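Werkance White-Top Table: Set-Up and Use Guide

Section 4. Arranging the tabletop

4.1 Before you start

Complete Section 3 (leveling) before placing anything on the table. The top must not rock when pressed at any corner. If it rocks, return to step 3.6 and adjust the feet again.

Wipe the top with a damp cloth and let it dry. Do not use scouring powder, steel wool, or solvent-based cleaner on the white surface. Marks left by these products are not covered by the Fostuten finish warranty.

4.2 Running a cable across the top

A single thin cable may be run across the tabletop if there is no outlet on the user's side. Use one cable only. For two or more, fit the under-table tray (Section 6).

1. Unplug the cable at both ends.
2. Lay the cable across the top from the far edge to the near edge. Keep it close to the middle so that a clear work area remains on each side.
3. Leave a small amount of slack. A cable pulled tight will lift at the edges and can catch a sleeve.
4. Let at least 18 inches hang free at the far edge before the first bend.
5. Plug in the far end first, then the near end.
6. Press the cable flat with your fingers, working from the far edge toward you.
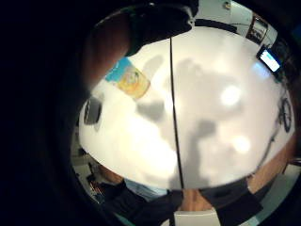 Figure 4-1. Cable run down the middle of the tabletop. Small items on both sides.

Note: A slight bow in the cable is acceptable. Do not tape the cable down. Tape residue discolors the surface over time.

CAUTION: Do not set containers on top of the cable. A container standing on a cable is unstable and can tip.

4.3 Placing small items

1. Choose one side of the cable for small items such as cases, small containers, and pens. Leave the other side clear for work.
2. Place items flat. Rounded items should be set against a stop or stored off the table when not in use.
3. Keep items at least 2 inches from the edge. The edge of the top has no lip.
4. Keep paper and flat boxes out of the cable path.

Note: If several people use the table, agree on the clear side before starting. Reaching across the cable is the most common cause of items being pulled off the top.

4.4 Drinks

Drinks are permitted on the table under the following conditions.

1. Bottles must have a screw cap. Close the cap fully before putting the bottle down.
2. Stand the bottle upright where possible. A capped bottle lying on its side can roll if the table is not level.
3. Keep open cups at arm's length from any electrical item, and away from the edge where people pass.
4. Wipe up condensation before it reaches a cable or connector.

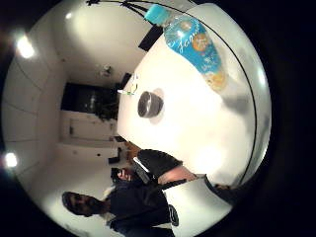
5. Do not place a hot cup directly on the surface. Use a coaster or the Đàm pad supplied with the table. The pad goes under the cup with the ribbed side down.
6. At the end of use, remove all cups and bottles, including empty ones. Dark drinks left to dry under a metal rim or base can leave a ring.

To remove a ring, apply warm water with a little dish soap, wait 30 seconds, and wipe in one direction. Repeat if needed. Do not scrub in circles.

4.5 Arms and sleeves

The top is intended for seated or standing work with the forearms resting on the surface. Do not lean full body weight on an unsupported edge. The load limit at the edge is 38 pounds.

Remove bracelets and roll back sleeves with metal zippers or buttons. These scratch the white finish, and the scratches show clearly under ceiling lights.

4.6 Clearing the table

1. Remove drinks first.
2. Remove small items.
3. Unplug the cable at the near end, then the far end. Coil it loosely. Do not wrap it around a table leg.
4. Wipe the top and check the rim for liquid.
5. If the table will be folded, wait until the top is fully dry and go to Section 5.

Replacement pads and foot caps are listed in the Guven parts sheet packed with the hardware bag.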